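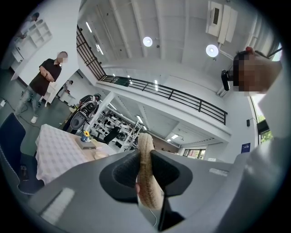

Handgreifer mit weichen Backen, ein geripptes Probestück aufrecht zwischen den beiden schwarzen Pads

Fonville Handgreifer mit Wechselbacken – zum Ausprobieren und Vergleichen

Wer schon einmal vor der Frage stand, welche Backen eigentlich zu den eigenen Teilen passen, der weiß, wie schwer das aus einem Datenblatt herauszulesen ist. Deshalb haben wir den Fonville so gebaut, dass man ihn erst einmal ganz in Ruhe in die Hand nehmen kann, bevor irgendetwas an einen Arm geschraubt wird. Man greift, dreht, stellt ab, greift noch einmal und bekommt dabei ziemlich schnell ein Gefühl dafür, wo ein Teil rutscht und wo es gut sitzt.

Im hellgrauen Gehäuse steckt die komplette Mechanik, vorne sitzen die breiten, dunklen Backen. Die linke ist muschelförmig und hat innen eine weiche, netzartige Oberfläche, und gerade bei schmalen Teilen mit Rillen mögen wir sie sehr gern (bei ganz glatten Flaschen greifen wir selbst lieber zum Satz Zutar, der ist etwas fester).

Zur Auswahl stehen zurzeit vier Backensätze. Die Sätze Boyer und Estutier haben eine schmalere Spitze und kommen besser in enge Kisten hinein, verzeihen dafür aber weniger, wenn man schräg ansetzt. Gewechselt wird ohne Werkzeug, und mit ein wenig Übung geht das wirklich flott von der Hand!

Technische Angaben
Gewicht mit Standardbacken: 546 g
Akkulaufzeit: über sechs Stunden
Zuleitung: 200 cm, abnehmbar
Backensätze: Fonville Standard, Zutar, Boyer, Estutier

Bitte die weichen Innenflächen nur mit einem feuchten Tuch abwischen und gut trocknen lassen. Lösungsmittel vertragen sie leider gar nicht.

Den Handgreifer verleihen wir auch, auf Wunsch mit allen Backensätzen im Koffer. Schreiben Sie uns am besten kurz, was Sie greifen möchten und wie groß die Teile ungefähr sind, dann legen wir die passenden Backen obenauf. Der Satz Estutier ist seit April wieder lieferbar.

Stand: 12. Juni 2019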